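Marrow Chutney and Other Grievances

17 September 2020

The great Totero chutney swap is over, and the kitchen at Clullurley may one day stop smelling of vinegar. Entries came in anything with a lid. Annick Boychuk won with her marrow and ginger, and has been unbearable ever since.
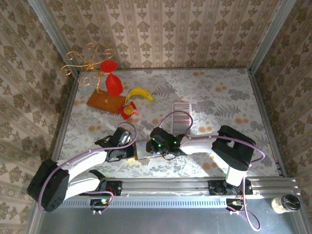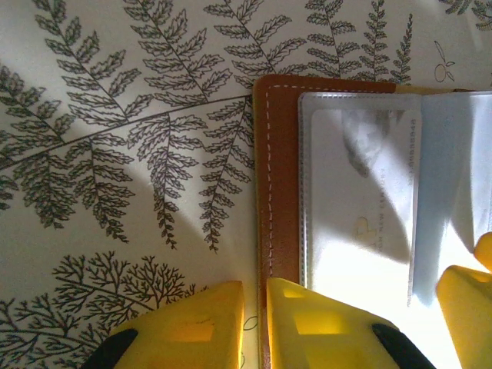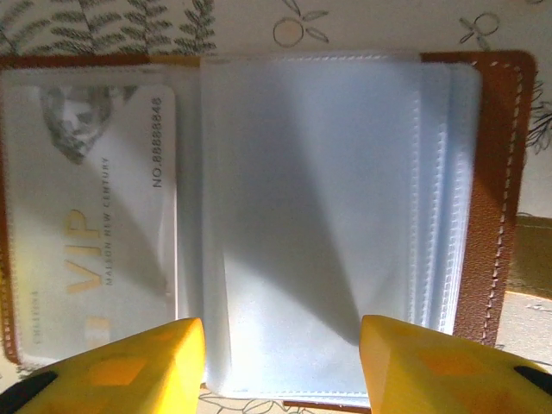 Second place went to the Pryor team for a plum affair that took the roof off several mouths. They blame the chillies. We blame the Pryor team. Third was a beetroot relish from accounts, who asked us to mention that it came in under budget.

Annick's recipe is said to date from 1884, though the half teaspoon of stock powder suggests somebody has been at it since. She will part with a copy if you ask nicely and bring your own pen. Peel the marrow, salt it overnight, and don't leave the pan to go and answer emails. The pan from Gilidora's first attempt is still soaking.

Leftover jars are on the shelf by the kettle. Help yourselves, but please label anything you open and stop putting used spoons back in the drawer.

The next swap is in November and the theme is soup. Names to Annick, who has already begun talking about parsnips. Flasks only this time, after what happened to the lift carpet.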